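Gripper pads fraying on the hand-held unit – replace or trim?

Board: Maintenance and setup
12 replies, page 1 of 2

siiri_u
Hello all. I look after one bench cell at Hasdale. There is a white table, a small arm behind it, and two hand-held grippers which we use on the same table. My question is about the finger pads of the hand-held ones. The surface is a fabric type over rubber, and after 257 hours the edge began to fray. So far the grip is good. But I also find a fine gray dust on the table, always near the place where the fingers rest, and I do not know if it comes from the pads or from the table itself.

Do you replace the pads at the first fraying, or do you trim the threads and continue? We have 3 pairs left in the drawer and the next order from Nostach comes only in December.

mollusk77
Trim. Sharp scissors, cut flat along the edge, never pull the thread. I have run pads like this for months. Fraying at the edge is cosmetic, fraying on the face is when you change them.

OldBearing
I don't agree with mollusk77. If the edge opens, the glue line is next, and then the fabric slides on the rubber under load. You will see it first as a small rotation of thin parts. Keychains and straps are the worst. Change them now and keep the old pair for tests.

siiri_u
Thank you both. Thin parts are exactly what we handle. The present task is to take a keychain from a hook bar over a tray and put it back on the bar, so a rotation would be a problem for us. I have not noticed one, but I was also not looking for it.

mollusk77
Then look before you spend a pair. Close on a strip of plain paper and pull it slowly by hand. If it comes out straight, the pads are fine. If it turns, one side is slipping.

OldBearing
The paper test is OK, but do it on both grippers or it says nothing. One more question: are your fingers parallel when closed? If one finger leans in, only its edge does the work, and the edge is what frays.

siiri_u
I must check this. The bracket screws were last tightened by a colleague and there is no note in the log about torque – only "done".

kettle_and_cam
"Done" is my favorite torque value.

About the dust, wipe the table with a damp white cloth in two places, one by the fingers and one in a far corner. Same color on both cloths means it is table wear. Our table at Jalali was painted board and it gave gray powder wherever metal touched it. We blamed the pads for weeks.

siiri_u
Good idea, I did it this afternoon. By the fingers the cloth is gray, in the corner it is almost clean. So it is not general dust from the room. But I still cannot separate pad and table, because the scuffs are also mostly in this area.

kettle_and_cam
Put a sheet of smooth plastic under the fingers for one shift. If you get dust on the plastic, it is the pads.

OldBearing
And please vacuum, don't blow. I have seen compressed air used on a table like this, and the powder went straight into the finger slides.

siiri_u
We have no compressed air at this bench, so that is safe. The plastic goes on tomorrow morning.

I have now written down what I will do on both grippers. Please correct me if the order is wrong. I add one view of the table to the first step, so that you can see how the pads stand.

1. Before touching any screw, look at the pads as they are now. Check the edge of each pad for open threads, check the face, and look at the table between the fingers for gray dust. Write all of it in the log with the hour count.

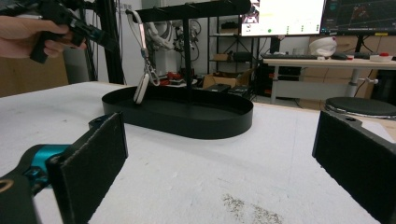 2. Close the fingers slowly without a part. The pads should meet over the full face. If a gap stays at the top or at the bottom, loosen the bracket, set the finger again and tighten in small turns, left and right in alternation.

3. Do the paper test, 25 pulls on each gripper. Mark every pull where the paper turns.

4. Trim loose threads with scissors only if step 3 is clean. Otherwise change the pair, both sides together.

5. Vacuum the table, put the plastic sheet under the fingers, and look again after one shift.

mollusk77
Order is fine. I would still trim before the paper test. A long thread can get caught and turn the paper by itself, and then you throw away a good pair.

OldBearing
No, test first. You want to know how they behave in the state you were using them. Trim and test again if you like, paper is cheap.

siiri_u
I will do it in both states then, and write the numbers here when I have them.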